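Kornis updates its 797 enduro for the new season, with a lighter 20 litre tank and a gentler clutch

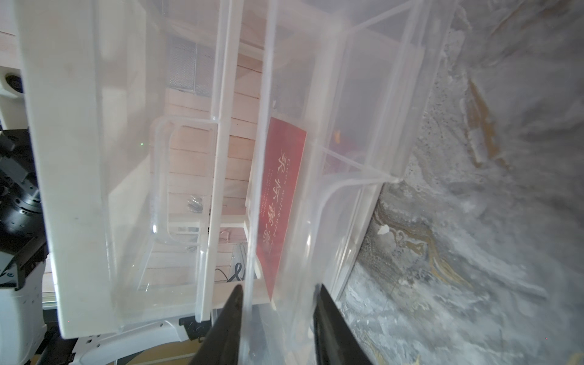 A clear plastic storage drawer with a rounded finger-grip cutout.

14 comments | Share | Save for later

Anyone who has spent a wet weekend picking their way along a forest track on a Kornis will know that the old 797 was a motorcycle with a great deal of charm and rather a lot of weight, and that most of the weight seemed to sit exactly where you didn't want it. The good news, for those of us who have been fond of it regardless, is that the factory has been listening. The revised 797 goes on sale in August, and although it looks very much like the bike it replaces, there is hardly a part between the headlamp and the rear mudguard that hasn't been looked at again.

The engine is the same parallel twin in its broad outline, and long may it stay that way, for it has always been a friendly thing with plenty of pull from low down. What has changed is how it gets its power to the back wheel. There is a new clutch with a much lighter pull at the lever, which will be welcomed by everybody who has ever reached the end of a long day with a left hand like a claw, and second gear is now a little lower so that you can trickle through rocky sections without having to slip the clutch quite so much. Top gear has been left alone. Kornis says the bike should be calmer on the motorway too, thanks to new rubber mountings for the handlebar, and having had a short run up the dual carriageway on an early one I'd say the tingle through the grips has very nearly gone.

The fuel tank still holds 20 litres, but it is narrower at the knees and carries more of its load down low, on either side of the engine. It makes a surprising difference when you stand up on the pegs. On the old bike you were always a bit bow-legged, whereas on the new one you can grip the tank properly and let the front end move about beneath you. The filler cap is hinged now as well, so there's no more balancing it on the seat at the petrol station (I once left mine on top of a pump and had to ride back for it, in the rain, with a glove stuffed in the hole).

Suspension is by Forel at both ends, with a fully adjustable fork and a rear shock that has a proper hand wheel for setting the preload. The hand wheel was an optional extra before, and a fiddly one to fit, so it's a pleasure to see it arrive as standard. Seat height is 843 mm with the standard seat. A lower seat will be offered, though it is thinner in the padding and I would urge shorter riders to try both before handing over any money — the standard one is slim at the front and easier to get a foot down from than the number on paper would have you believe.

For those who like to travel, the luggage has been done again from scratch by Fiduseck, the same people who made the soft panniers that so many owners fitted to the last model. There are two sizes of side bag and a roll bag for the rear rack, and all three clip to the same rails with a strap and a hook. No tools are called for. The bags have separate waterproof liners you can lift out and carry into your tent or your room, leaving the muddy outer part on the bike where it belongs. They aren't cheap, and the smaller pair will only just swallow a sleeping bag and a change of clothes, but they sit in close and don't flap.

The electronics have been kept pleasantly simple. There are three riding modes called Road, Rain and Track, and the anti-lock brakes can be switched off at the rear wheel with one long press of a button by your left thumb. Better still, the bike now remembers what you chose when you stop for a sandwich and start up again, where the old one forgot everything each time you turned the key. The display is a plain one with big figures, and there is a socket beside it for charging a phone or running a small sat nav.

Riders who want something sharper will be pleased to hear about the Dovhaniuk version, which takes its name from the long hill climb where Kornis has tested its off-road bikes for many years. It gets a taller screen, a tougher sump guard, stronger wheels and a flat one-piece seat, along with a rather handsome dark green paint scheme with cream side panels. Underneath it is the same motorcycle, with longer springs front and rear giving an extra 20 mm of travel. It is a tall machine, mind you, and I wouldn't suggest it as a first big trail bike.

Prices have yet to be settled, but dealers have been told to expect a small rise over the outgoing model for the standard bike, with the Dovhaniuk costing a fair bit more. Demonstrators should be in showrooms a couple of weeks ahead of the first customer bikes, and most dealers are already taking names for test rides. If you have an old 797 in the garage and are wondering whether the new parts will fit, the clutch will, with its matching cover and cable, and so will the handlebar mountings. The tank, sad to say, will not, as the frame has been altered to make room for it.

We'll have a longer ride on both versions later in the year, hopefully with some proper mud.

Shared 61 times

Related stories
Forel opens its fork servicing course to home mechanics
Fiduseck roll bag: a winter of commuting
Buying a used Kornis 797: what to look for
Five quiet green lanes for a first day off road
Chain or shaft? Readers have their say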